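Service Desk > Capture Cells > Booth 2 > Ticket 1084-B

Left gripper: jaw width reading drops out near full close

Posted 5 May 2025 by Dornow cell maintenance

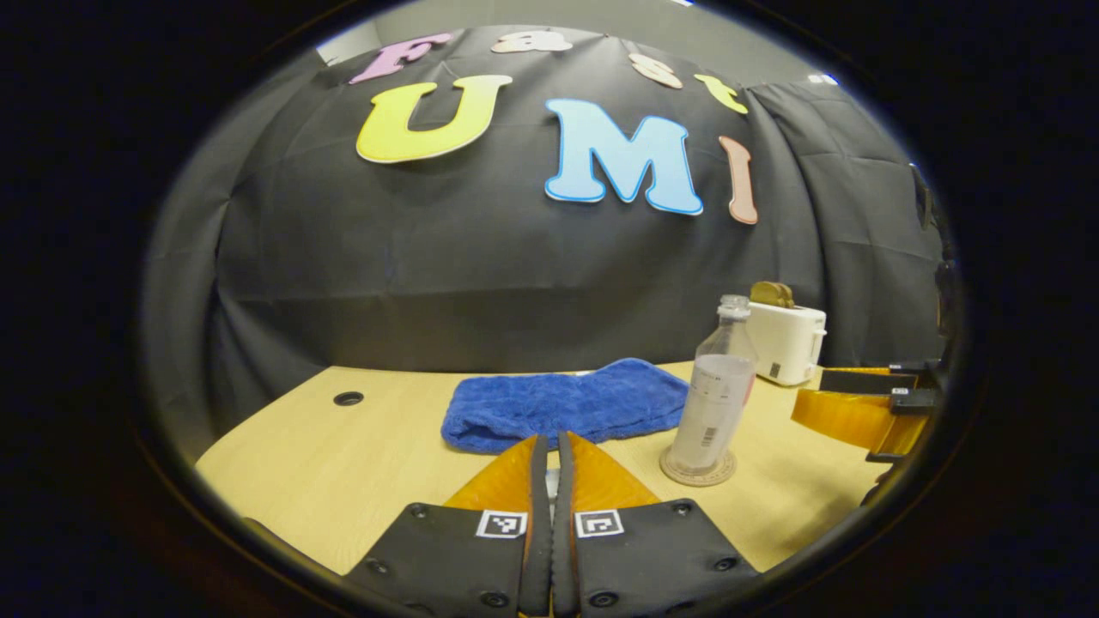
Status: monitoring
Priority: medium
Unit: hand-held pair, booth 2, left and right
Reported symptom: width value goes to null when the left gripper closes on thin items. Right gripper not affected. Pose tracking not affected on either unit.

Initial report

Operator flagged rejected episodes during the towel fold task. The checker in Niazi rejects any episode with more than 12 consecutive frames without a jaw width. Of 1,084 episodes recorded on the left unit since the last fin change, 130 were rejected with that code. The right unit had no rejects with that code over the same stretch. Bottle and toaster tasks on the left unit pass, with a few single-frame gaps that the checker interpolates.

The width is computed from the spacing of the two finger markers, one on each black plate. If either marker is lost, there is no width. There is no encoder on these units, so there is no second source to fall back on.

Checks, in order

1. Lens. Cleaned with dry lens tissue. No change.

2. Marker surface. Wiped both markers on the left unit. No scratches, no lifted corners. Left finger marker detects at all openings. Right finger marker is the one that drops. Swapped in a new print from the same sheet. No change.

3. Exposure. Suspected glare from the booth light on the plates. Locked exposure one step down and repeated. Dropouts moved slightly but did not go away. Put exposure back to the booth preset. Do not leave it down, the black backdrop already pulls the auto level around and the towel loses texture at the lower setting.

4. Detector settings. Compared the left and right config files line by line. Identical except for serial and camera calibration. Loaded the right unit's detector block on the left unit. No change.

5. Cable and recorder. Swapped recorder ports between left and right. Fault stayed with the left gripper. Recorder ruled out.

6. Mechanical. Closed the left unit slowly by hand with the live overlay on. The right finger plate rolls a little in the last few millimeters of travel. The marker tips away from the lens and the detector lets go of it. When the jaws open again the marker comes back right away. Same movement on the right unit shows no roll.

Cause

Two of the four screws on the right finger plate of the left gripper were loose. Threadlocker was missing on both. The plate sat flat with no load and rolled once the fin tips met and pushed back. A folded towel edge is thin enough that the jaws go almost fully shut, so the fins load up against each other on every grasp. The bottle holds the jaws open and never reaches that range. This matches the pattern of rejects by task.

The screws were last out at the fin change in October. The change sheet has a line for torque but no line for threadlocker.

Repair

- Removed the right finger plate. Cleaned the old residue out of all four holes with a pick and a swab. Let dry.
- Checked the plate on a flat surface. No bend.
- Inspected the orange fin at the root. No tearing or whitening. Reused.
- Checked the rubber strip on the inner edge. One end had started to peel. Replaced the strip on both fingers so the pads match in thickness.
- Refitted with new screws from the Fimer kit and medium threadlocker. Tightened in a cross pattern, two passes, hand driver only.
- Same treatment on the left finger plate. Its screws were tight but dry.
- Left the unit overnight before use.

Recalibration

The pad strips changed, so zero width had to be set again. Procedure on this unit:

a. Mount the gripper in the bench cradle, lens cap off, booth light on.
b. Close the jaws until the strips touch. Do not squeeze.
c. Run width_zero and hold for the full count. Accept only if both markers show as solid for the entire hold.
d. Open to the stop and run width_max.
e. Cycle the jaws 70 times with the overlay recording.
f. Run the checker on the recording. Pass is no null frames.

First attempt failed at step c, zero was taken with a loose strand of adhesive between the pads and the offset came out too high. Removed the strand, repeated, passed. Second cycle recording passed as well with no null frames.

Camera calibration was not repeated. The camera mount was not touched and the tracking residual is unchanged from before the repair.

Retest in booth

Ran the towel fold task with the towel, bottle and coaster, and toaster at their usual stations. Left unit held both markers through every close. Width trace goes down to zero and stays there for the length of the grasp, no steps. Ran a short two-hand set to be sure the right gripper passing in front of the left one does not trigger the same code. It gives a brief occlusion gap when the hands cross, well under the limit. That is expected and is not part of this ticket.

Data

The rejected episodes stay rejected. Interpolating the width across the gap was tried on a small batch. The filled values look plausible but they miss the moment of contact, and that is the part the towel task needs. Episodes that passed before the repair are kept. They carry the old zero offset, so they must be loaded with the old calibration file. Cutus picks this up by date from the episode header. Anyone using a local export should check it by hand.

Follow-up

- Right gripper: pull one screw per plate at the next service and look for threadlocker. Open.
- Fin change sheet: add a threadlocker line and a plate roll check with the overlay on. Open.
- Niazi: add a warning when one marker drops repeatedly at small widths while the other holds. Requested, no date.
- Spare plates: two in the drawer, reorder level is two. Ordered.

Ticket stays in monitoring until the left unit has been through another full towel set. Reopen with the overlay recording attached if the null code comes back. Text exports of the width trace are not enough to tell plate roll from a dirty marker.

Related tickets
Right gripper: trigger return slow after cleaning
Booth 2: tracking lost near curtain on left side
Fin tips: when to replace and how to log it
Recorder: left and right streams out of sync at start
Checker: list of reject codes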